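Plamden Manipulation Project
Progress report to the Vinolside Fund
Jun 1, 2019

Work since the last report went mainly into the open day, which the grant agreement lists as a deliverable for this period. It was held at the Rana building and ran from late morning until five. We had planned for 80 visitors and printed 100 handouts. All the handouts were gone by mid-afternoon, so the planning figure was too low.

The demonstration used the two-arm cell. Groups came in by turns, heard a short introduction and then watched the arms work on small household objects. Jevex supplied the control software under the existing license, and there were no charges to the grant for it.

There were 2 stoppages during the day. The first was a network fault and cost us one group's slot – they came back later. The second was a planned stop that ran over, because the restart checklist still describes the old cabinet. It has been rewritten.

Spending is within the budget line. Printing came in a little over and signs a little under. The remaining money for outreach will be carried to October, when we expect to repeat the demonstration for local high schools.

Two arms reach over the same table in the cell, one from the left with a white-and-gray gripper and one across the back. The objects are kept close together, and sharing that small area is the part of the work visitors asked about most. 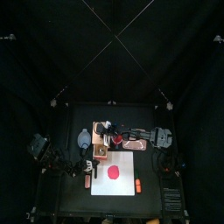

One visitor wrote on the feedback sheet that the arms were slower than expected, and that it would have helped to be told beforehand what each one was trying to do. Several other sheets made the same point about the introduction. We will lengthen it for October and put a short task list by the entrance.

Still open: the insurance renewal for public events, and a second set of spare gripper fingers.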